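Chaise longue

Filed under: Home & Living > Furniture > Seating

A chaise longue (French for "long chair", and said something like "shayz long") is an upholstered seat long enough to stretch your legs out on. It sits somewhere between an armchair, a sofa and a daybed, and it has borrowed freely from all three. Few pieces of furniture have such a wonderful outline!

Name and spelling

In Canada and the United States the name is often written "chaise lounge", a swap of letters so old and so common that many dictionaries now list it. Australian shops use both, sometimes on the same tag. The plural is chaises longues if you are following the French, though plenty of people write chaise longues and get on with their day.

Shape

The classic form has one raised end to lean against and a seat that runs well past the knees. The back may stop at the raised end, or it may carry on along one side in a long falling curve, high at the head and low at the foot. That lopsided back is the part people fall in love with. A left-hand or right-hand chaise is named for the side the raised end is on, but sellers don't agree on whether you should be facing it or sitting in it, so always ask before you buy.

Victorian-style pieces take the curve further. The back rail is carved, the arms are rolled like scrolls, and some have an arm at both ends, which makes them close cousins of the sofa. Dark wood is the favourite for the show frame (the part left bare of fabric), and a good carver could give a plain rail a real sense of movement.

Covering

Velvet, leather and damask are all traditional. Damask is a woven cloth in which the pattern comes from the weave itself, and large flowers and leaves suit it beautifully. Beige, brown, deep green and wine red are the colours most often seen on older-style pieces. Lautaro Quezada, an upholsterer who trained at the Iturra workshop, recommends laying the biggest flower in the middle of the high part of the back and letting everything else fall from there — a small thing, but once you have seen it done well you notice it everywhere.

Cushions may match the cover or play against it. Brown with a beige flower on a beige and brown seat is a favourite pairing, as it picks up both shades without copying the cloth exactly.
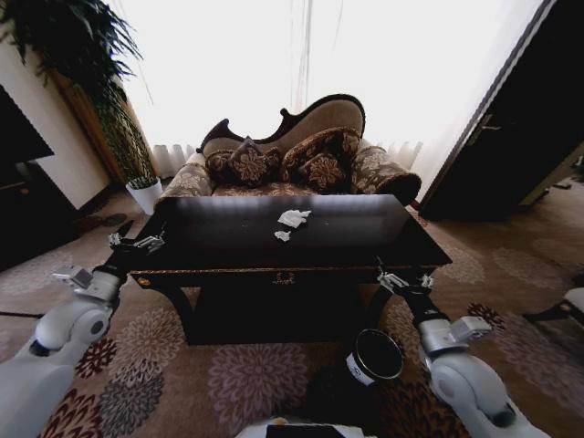
Placing a chaise in a room

A long curved back looks its best with light behind it, and a window with sheer curtains is the time-honoured spot. The sheers soften the glare and help slow fading, although strong sun will still get to the cloth in the end. Leave enough room between the seat and the table for people to pass with a cup of tea. A dark, glossy table goes very well with a dark frame, and a little gold trim lifts the pair of them.

Care

Vacuum the seat gently with a soft brush, working along the grooves of the carving as well. Turn loose cushions often. Blot spills with plain white paper or cloth, never a coloured napkin, and test any cleaner on the underside first.

See also: Daybed, Fainting couch, Settee, Damask

Comments (3)

Man-lok Cheung: Great read. We picked ours up at the Tistham market for 349 dollars and it took 11 metres of fabric to recover, with matching the pattern. Worth every centimetre!

rustari_reader: Could you add a bit on the feet? Mine has castors and I'd love to know if they're usual.

Jude: My nan called hers the "shays lounge" for as long as I knew her and I'm not changing now.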